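Hedton Nemar hand-held grippers, long-term review

Feb 3, 2026

I gave these a pretty glowing write-up back in July, so I owe you an update. Short version: I still like them, but one of mine has a sticking fault that I don't think Hedton should be shipping, and it got my thumb before I worked out what it was.

If you missed the first post, the Nemar set is a left and a right gripper. You hold one in each hand, do a chore, and the recording goes off to train the arm. My test chore is dull on purpose: a paddle hairbrush and a cream cup on a white board, pick up, move, put down, over and over. The brush is a great little troublemaker because the handle is skinny and the head wants to swing!
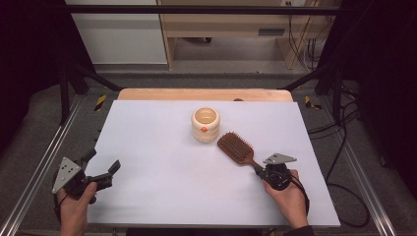 Mine stuck too, only on the right hand, one reader wrote under the July post, and support told me to grease it, which bought me a week.

I tried the grease. I got less than a week. What happens is that you squeeze, the fingers close fine, you let go, and every so often they just stay shut for a beat and then spring open all at once. If you're halfway through setting the brush down, it drops. If your other thumb is near the linkage because you're trying to see what's wrong (hi, that was me), you get a nasty pinch. No blood, plenty of swearing.

So I sat down and did 200 grabs on the brush handle, all with the same gripper, and wrote down every one that hung up.

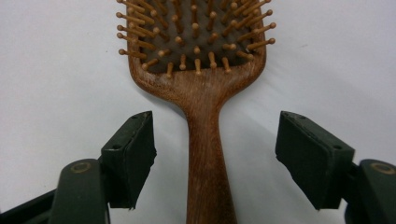 It stuck 11 times, and 8 of those came in the last 30 grabs, which makes me think something creeps out of line as you go. The bad part is that the recording software, Risotard, logged every one of those as a normal release. It seems to go by the trigger and ignore the fingers. So you could be feeding an arm a pile of "successful" drops and never know it – I threw out a whole afternoon of sessions to be safe. 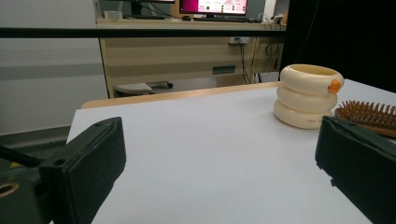
I've been swapping to the spare linkage from Medeiros since then. It costs extra and it's a bit stiffer in the hand, and the opening feels slower, but it hasn't hung up on me yet. Hedton did answer my email and offered a replacement, and I'm still waiting on it.

Other stuff: grip comfort is still great, the straps are fine, the finger pads scuff faster than I'd like. The manual needs a pinch warning on page one.

Would I buy again? With the Medeiros part, yes. As it comes in the box, I'd hold off until they fix the release. Three stars, down from five.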